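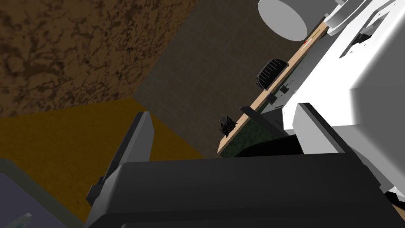
Mottled brown beside mustard yellow.

Prullasard cork-look floor tile, by Bridano

Back in stock from October. Click-together, no glue. Warm underfoot, quiet, wipes clean. Sold by the pack, 6 tiles to a pack, cut with an ordinary knife and a steel rule.

Colours: Tobacco, Ochre, Slate. Tobacco is the blotchy one and it does vary — mix tiles from a few packs before laying or you get a dark corner. Samples are free, two per household, postage on us.
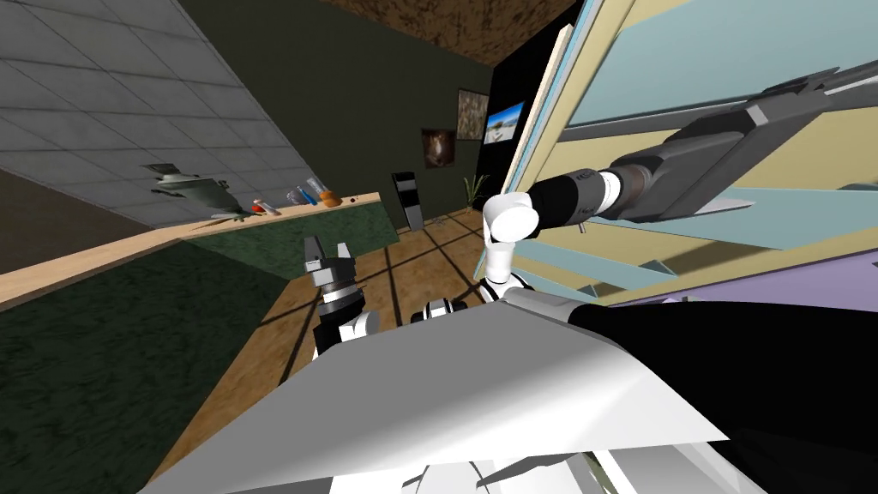
Thickness 5 mm, backing included. Suits kitchens, halls, spare rooms. Not for wet rooms, not for conservatories, sorry. Fine over old boards if they are level and dont bounce. Leave packs flat in the room overnight first. Gap at the walls all the way round, skirting covers it.

Same pattern we've made since 1987, new top coat. The old Dhanial range will NOT click into this one. Different edge. Please check before ordering, we get alot of these back.

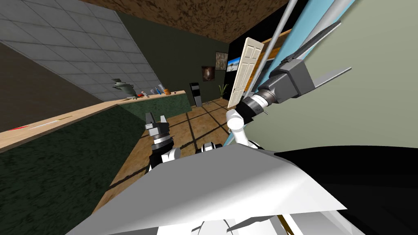

Ailsa Leckie: Did our hall in Tobacco, went down in an afternoon. Doorways were a pain, buy the spare trim. Slate sample looked bluer at home than on the website so we changed our minds.

Trim comes in matching colours, sold singly, see Fittings. Threshold bars too.
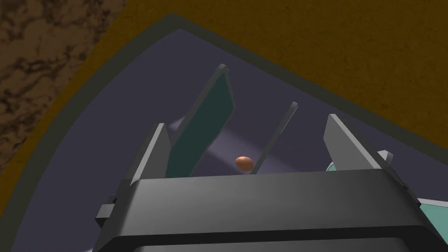 Cleaning — damp mop, nothing gritty, no steam. Cletorero floor soap is what we use in the shop. Felt pads under chair legs. A scratched tile can be lifted and swapped if you kept a spare, so keep a spare.

Trade orders over 1000 tiles, ring for a price. Delivery to the kerb only. Unopened packs can come back, opened ones can't.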